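Etetance Storage Building, Unit 4
Quarterly fire and egress inspection
Date: 29/05/2025
Inspector: Kendra Fraser
Accompanied by: Normand Cloutier

1. Exit doors
Result: Pass with comment
East door opens fully. West door drags on the sill during the last part of its swing. Adjust hinges before the July inspection.

2. Exit signs and emergency lighting
Result: Fail
Sign over the west door lit on line power, dark on battery test. Replace the battery pack. Work order 279 opened.

3. Portable extinguishers
Result: Pass
Gauges in the green, pins and seals in place, tags signed for the current month. The bracket by the office is loose and needs a longer anchor.

4. Small parts and bins
Result: Pass
Bins kept out of the marked aisle. No oily rags or loose packaging found in this area.

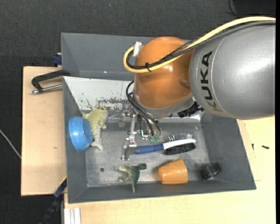 5. Rack loading
Result: Fail
Load plate on bay C reads 400 kg per level. Stock sheet shows 350 kg on the second level, but the top level has no sheet. Weigh or unload. L. Ouellet notified.

6. Electrical panels
Result: Pass with comment
Clearance is maintained. Circuit directory is out of date: two breakers are still labeled "Dhillon" from the former tenant.

7. Sprinkler heads
Result: Not inspected
Lift unavailable. Carry forward.

Open items to Annick Després. Items 2 and 5 to be reinspected after correction, with photos of the new battery label and the completed stock sheet.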